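Does a Tablecloth Really Protect a Table?

Grown-ups love to say that a tablecloth "protects the table." Does it? People repeat a lot of things about housework without checking them, so let's check this one.

Start with crumbs. A crumb is dry and light, and a cloth stops it easily. You can carry the whole cloth outside, shake it, and the crumbs are gone. Fine, the grown-ups get that point.

Now juice. Most tablecloths are woven, which means threads go over and under each other with tiny gaps in between. Juice creeps along the threads and through the gaps. Scientists call this creeping "capillary action." You can watch it happen:

1. Lay a sheet of white paper on a tray.
2. Put a cotton napkin on top.
3. Drip a spoonful of colored water on the napkin.
4. Wait 30 seconds and lift.

Is the paper stained? Then your napkin did not protect it very well. Try again with two napkins, and then with a plastic bag under one napkin. Write down what you see, even if it is not what you expected - that is the whole idea of a test.

A label is not a test. When a package says a cloth is "spill proof," ask how much was spilled and how long it sat there. A drop wiped up right away is one thing. A full cup left until after lunch is another.
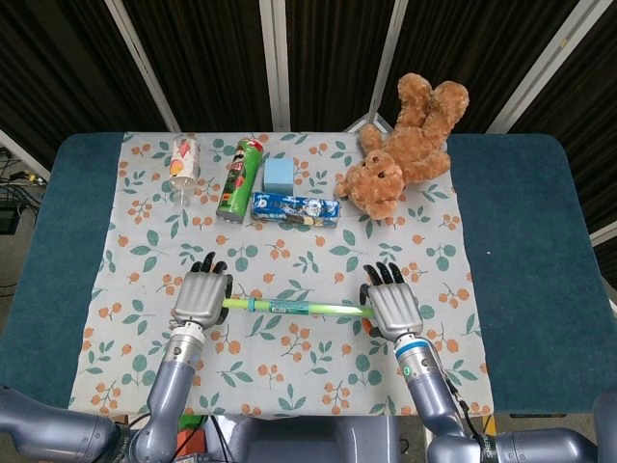
Padding does a different job from cloth. A thin cloth can hide a scratch, but it can't do much about a bump, and that is why some people put something thicker underneath. The dark teal surface showing on both sides of the berry-print cloth is padded, so a dropped toy would have a softer landing there than on a bare tabletop. Would the pad stop juice, too? You can't tell by looking. You would need a sample and a spoonful of colored water.

What about heat? Please don't trust a thin cloth with a hot pan. Heat can pass through it and mark the wood below. Use a proper trivet, and leave that test to an adult.

So when somebody says "it protects the table," ask, "From what?" The answer for crumbs may be yes while the answer for juice is no.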